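Shoes off, entry sort of done

Posted March 10, 2026

Quick one tonight, I have bread in the oven and 20 minutes before it needs looking at.

So. The entry. If you've been reading since December you know the entry has been my enemy. Long skinny bit between the front door and the kitchen, one hook that came with the apartment, and a heap of shoes that just lived there. Boots on top of sneakers on top of somebody's gym bag. Every time I carried groceries in I kicked something.

Yvonne came over (Yvonne Inskip, from the old choir, some of you met her at the plant swap) and she stood in the doorway and said "where do I put my feet." Fair. That did it.

What I pulled out

Everything. All of it into the living room, on a sheet. Took most of a morning. Winter boots, the rain boots that leak, my walking shoes, Gunther's walking shoes, Gunther's other walking shoes, which are the same shoe in the same color but apparently one pair is for mud. Three umbrellas, one working. A single ice skate. A bag of bags. A library book that was not ours and not from our library either – it's going back by mail, I already bought the envelope.

Also so much sand. We do not live near sand.

What went

The leaky boots, gone. I have been saying I'd patch them for two winters. Gone. The heels from my cousin's wedding went to Somtochukwu, who wears the same size and goes places. The skate I put on the neighborhood list and a person came for it within the hour, one skate, no questions. I didn't ask either.

Gunther was allowed to keep both pairs of walking shoes but the mud pair lives on the balcony now. This was a negotiation. He got the top shelf for his hats out of it, so I think I lost.

What I bought

Tried hard not to buy stuff. I did buy a shelf. It's the narrow one from Nunby, the tall version, and it took me longer to pick than to put together. I had a tape measure in my coat pocket for a week. The gap beside the door is 262 millimeters at the top and a bit less at the bottom, becuase the wall leans, so most shoe shelves are out straight away. The Nunby one is slim enough if you put the shoes in sideways. Sideways is fine. You get used to it.

Paid 186 for it with delivery, which hurt. Alžběta says I could have made one out of scrap for nothing and she's right, she could have. I own one screwdriver and it's a butter knife.

Other thing I bought was a boot tray, from Rothe, plain black with a lip. Cheap. Good. Wish I'd done that years ago. The melt water just sits in it and you tip it down the sink.

Putting it back

Rule is, two pairs per person by the door, everything else in the closet. Guests get the bottom shelf. I left it empty on purpose and it stayed empty for one day, then there was a scarf on it, then a drill. The drill is back with Yevdokiia now. It was hers anyway, I've had it since she moved, sorry Yevdokiia.

Hooks next. I put up four more at two heights so the short coats don't hang over the long ones. One is crooked. I know which one. Leave it.

Keys go in the blue dish. Not the windowsill, not the fridge. Mail goes in the wire thing until Sunday-ish then I have to deal with it, that's the deal I made with myself and so far I've dealt with it zero times.

The slides

OK the part I actually wanted to write about. I resisted house shoes forever, I grew up a socks person. But our floor is freezing from November on and I was going through socks like crazy, so I gave in and got the olive foam slides. One piece, no straps, no stitching, nothing to come unglued. Chunky sole, little openings in the upper, and a rim that curves up round the heel end so my foot stays put when I'm hurrying to the phone.

They're the one thing that doesn't go on the shelf. I tried it. I'd come in, take off my boots, and then have to bend down and fish them out from between Gunther's stuff, and after a few days I was back in socks. So now they have a spot on the floor and they just stay there, side by side, toes pointing away from me so I can step straight in. Lazy system. Works.
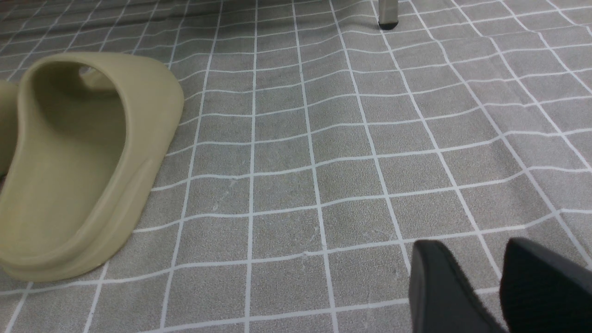 Still to do

Paint over the marks where the old hook was. I have a can of Pado in what I hope is the right white.

A light. It's so dark in there by late afternoon. I've been looking at the stick-on ones from Undeo, anyone have them? Do they fall off? Please tell me before I order.

Something for wet umbrellas. Right now it's a bucket. I don't hate the bucket.

Vacuum the sand again, there is more sand.

And the hall closet, where I shoved everything that didn't make the cut. Not opening that this month. Maybe when it warms up, if Yvonne comes back and stands in front of it looking at me.

OK timer's going. Bread. If it's any good I'll put the recipe up, it's the one with the potato water that a couple of you asked for. Leave me a comment about the lights!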